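Threads > Software > AR and 3D tools

Home Explore Threads Saved Log in

We use cookies to remember your settings and count visits. Accept all / Manage

2021-01-07

1/ Mevine have put out their big winter update and my feed is full of people calling it a turning point for augmented reality authoring. I've used it since November in the preview build. I have some doubts.

2/ The headline feature is "build once, publish anywhere". Anywhere means Windows and Android. Mac is listed as a preview, and on my Mac the preview opens, shows the splash screen and then sits there. Linux is in the FAQ under "we hear you".

3/ The new marker tracking is better, I'll give them that. In the old version a printed marker would lose its model if you so much as leaned over it. Now it holds on for a good while, at least in decent light. In my kitchen after dinner it's the same old jitter.

4/ But the blog post says "up to 1000 markers in one project". Has anyone tried it? I got to 25 before the editor started taking its time over every click. Maybe my machine is the problem. It's not a slow machine.

5/ And what would you do with 1000 markers anyway? The only people I can think of are museums, and the museum people I know want two things: it starts when you press the button, and it still starts next year.
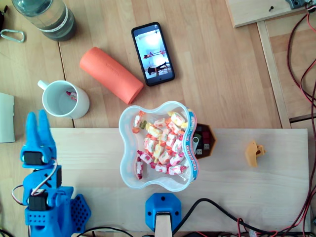
6/ Which brings me to project files. Anything saved in version 2 has to be converted, and the converter is one way. There's a warning, in grey text, under the button. Please copy your folder somewhere else first. I did, and I needed the copy.

7/ What broke for me: every sound trigger lost its link, and the colour settings on my labels went back to default white. The forum says this is "expected behaviour". Expected by who?

8/ Somebody will reply that Tillman is worse. Sure. Tillman's exporter is a mess and their manual still has screenshots from two layouts ago. But Tillman never told me it was finished.

9/ Now the licence. The free tier used to be free with a logo in the corner. It's now free with a logo in the corner and a 30 day limit on published projects, after which they go dark unless you log in and press renew. That was not in the launch video. I went back and watched it again to check.

10/ A few people have told me the renew button is "just one click". One click per project. If you teach a class and every student has published something, have fun with that.

11/ The docs are improved, mostly. The scripting pages have proper samples now and the search box finds things. The page on lighting still ends halfway down with "more soon", same as it did in the preview.

12/ I tried the Tanendale demo too, the walking tour one they show off at the top of the site. It's nice work! It also has its own custom loader that doesn't ship with the product, so I'm not sure what it's meant to prove about the tool you and I get to download.

13/ People keep asking if they should switch from Jondon. If your Jondon projects run, leave them alone. If you're starting something small and you're on Windows, try Mevine — on a throwaway project, with the sound turned off.

14/ I'd love to be wrong on the Mac stuff. If you've got it past the splash screen, tell me which system version you're on and whether you installed over the preview or did it clean.

15/ Edit, as it's come up already: yes, I reinstalled. Yes, clean. Yes, I cleared the cache folder. Same splash screen.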